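Chapter 6
Choosing a Ready-Made Handling Kit

Learning goals

After you have studied this chapter, you should be able to read the offer of a supplier and find what is missing in it. You should be able to explain why a soft or thin object is a harder test for a kit than a heavy one. You should also be able to prepare a short trial with your own objects, and to write the result in a form that another person can repeat.

6.1 The kit as a product

In the earlier chapters we built a handling station from its parts. We selected the arm, then the gripper, then the control, and we calculated each of them. This is the right way to learn the subject, but in a small company it is seldom the way that things are bought. The buyer there receives an offer for a complete kit, with one price and one order number, and has to say yes or no to it within a few weeks.

A kit normally contains an arm, one or more grippers, the cables, a control unit with a stop button, and a program on which the user can teach the motions. Sometimes the table is included. The trays and the fixtures are almost never included, although they decide a great part of the result. The student should remember this point, because it will return in section 6.4 when we speak about the hidden costs.

Through this chapter we follow one case. The company Ciltham prepares table decorations from artificial flowers for hotels and for conference rooms. The work is done by hand: a person takes a stem, looks at it, bends the leaves into a good position and lays it together with other stems until the bunch has the wanted shape. The company wished to know whether the first part of this work, the sorting and laying out of the stems, could be given to a robot. It had two offers on the desk, one from Trosstead and one from Randach.

The person responsible for the comparison was Sofia Teixeira, a production planner who had never bought a robot before. We are grateful to her for the permission to use her notes. They are written plainly and they show also the mistakes, and for a textbook this is worth more than a perfect report.

6.2 What the data sheet says and what it leaves out

Both offers began with a data sheet, and both data sheets began with the payload. For this case the payload was of no importance at all. An artificial stem weighs very little, and any arm on the market can lift it. Ms. Teixeira wrote in her first note: "I read the payload line three times because it was the biggest one on the page. Then I understood that it was not written for me."

The lines which matter for thin and flexible objects stand usually lower on the sheet, or they are absent. The reader should look for the following:

The smallest thickness that the jaws can hold when fully closed. Many jaws leave a small gap, and a thin stem can turn inside this gap or slip through it.

The lowest gripping force that can be set, and whether it can be changed during the program. A force that is correct for the stem can be too high for a petal.

The shape of the jaw tip. A tapered tip can enter between objects that lie close together. A wide tip holds better but pushes the neighbors away.

The free space that the gripper needs around itself — not only the jaws, but also its body and the cables that go with it.

The offer from Randach gave the first two values and was silent on the others. The offer from Trosstead gave a drawing of the jaw but no force. Neither of them was dishonest. A data sheet is written for many customers, and the supplier puts first what most of them ask. It is the duty of the buyer to ask for the rest in writing, before the trial and not after it.

6.3 The trial with your own objects

A supplier's demonstration is prepared with objects which suit the kit. They are often cubes or bottles, all of the same size, placed at the same distance. Such a demonstration shows that the arm moves and that the program is easy to use. It does not say much about a rose with leaves on it.

For this reason Ciltham asked for a trial with its own material. The plan for the trial was one page long. It named the objects (roses, hydrangeas and separate leaf stems), the surface on which they would lie, the position of the trays, and the motion that would be repeated. It also said what would be counted as a success. A stem was counted as moved when it was taken from its place, carried, and put down inside the marked area without pulling another stem with it.

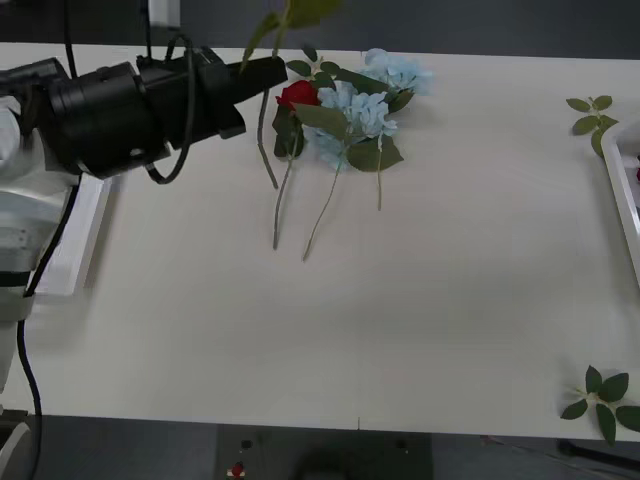 The last condition, that no other stem may be pulled along, caused more discussion than all the rest of the plan. The supplier's technician considered it too strict. Leaves hook into each other easily, he said, and a person also pulls two stems at once from time to time. This is true, but the person sees it at the same moment and shakes the second one off. A kit without this ability must be judged by what it leaves on the table.

The trial was done with 318 attempts for each kit, divided over the different objects. We do not print the complete table here, because the student will work with it in the exercises. It is enough to say in this place that the two kits were nearly equal when the stems lay separately, and that they became different when the stems lay in a bunch. Had the trial been made with separate stems only, the buyer would have chosen by price and would have learned the difference later, in production.

Three remarks about the method should be kept in mind.

First, the objects must be mixed between the attempts. If the same rose is always laid in the same position, the operator will improve the program for this one rose, often without wanting it.

Second, the failures must be written down by type. "Not gripped," "gripped and lost," "two taken" and "put down outside" are four different problems, and they have different remedies. A single number for all failures hides this. The first day of the Ciltham trial had to be repeated because only the total was recorded.

Third, somebody should note how often a hand was put in to help. In a friendly trial people help the machine almost without noticing. They straighten a leaf, they push a tray a little closer. Every such help is work which somebody will have to do later and which nobody has included in the price.

6.4 Costs outside the offer

The price of a kit is the price of what is in the boxes. Around the boxes there is other work, and it must be paid too. In the case of Ciltham the largest position was the trays. The company had used deep cardboard boxes, into which a hand goes without difficulty, but in which the gripper body touched the wall before the jaws reached the bottom. Flat trays with low rims solved this, and they needed more table surface, and the larger table needed another place in the room. So a question about a tray became a question about the room.

Training is the second position. Trosstead offered 2 days at the customer's site, included in the price. Randach offered a course by video and a paid visit. For a company that already has a programmer, the second solution can be cheaper. For Ciltham it was not, and Ms. Teixeira put the paid visit into her calculation as if it had been in the offer from the beginning. We recommend this practice in general: two offers can be compared only after they have been filled up to the same content.

The third position is service. The buyer should ask who answers the telephone, in which hours, and how long a replacement gripper needs to arrive. Both suppliers sold their service through a partner, the company Abbasi, and so there was no difference here for our case. It is still good that the question was put — a difference that is looked for and not found is also a result.

6.5 How the chapter continues

The following sections treat these matters one by one. Section 6.6 gives a form for reading data sheets, with the gripper lines placed first. Section 6.7 returns to the gripping of flexible objects and gives the calculation of the holding force for a round stem between flat jaws. Section 6.8 explains how many attempts are needed before two kits may be called different, and here the reader will need the statistics from Chapter 2. The full record of the trial, with the failure types, is printed in the last section.

Before you continue, take an object from your own work or from your home which bends when it is held at one end. Write down how you would describe it to a supplier who will never see it. Keep the paper, as you will need it for the first exercise.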